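Wekik round divided serving tray, white
Review by Itzel Manríquez

I bought this tray in February to replace a glass one that was too heavy to carry with one hand. It came from the Fivedport store and took 6 days to get here. I've used it for breakfast and for sandwich fixings, mostly on weekends when everybody eats at a different time.

The tray is round white plastic with a raised hub in the middle and ribs running out from it like spokes, so the sections are triangles. A wide flat rim goes around the outside with a thin lip at the edge. I put small things in the sections and bread on the rim, and people make up their own plates next to it.

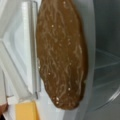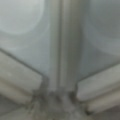
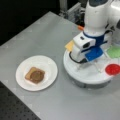 Toast with a brown spread, on a plate beside the tray.
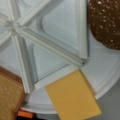
The sections are shallow. Cheese slices, crackers and cut fruit are fine. Anything with juice needs a small bowl, and the bowl has to be narrow or it will sit on the ribs and rock. Square slices of cheese don't fit flat into a triangle either. I cut them corner to corner or let them lean on a rib.

Cleaning is the weak point. Each section has a second ridge molded inside the wall, and crumbs collect between the two. A sponge goes over the top of them. I use a bottle brush around the hub and it takes a few minutes. Jam came off with warm water. Turmeric left a faint stain that was still there after three washes, but baking soda took most of it out.

The plastic is stiff enough that the tray doesn't bend when I lift it full. It does slide on a smooth table if you pull at it from one side. There are no rubber feet. I put a damp dishcloth under it when the kids are reaching.

I also looked at the Joo tray, which comes with a lid. The Wekik has no lid, so leftovers have to go into something else. If you pack food to take with you, get one with a lid.

4 out of 5. I took off a point for the double ridges.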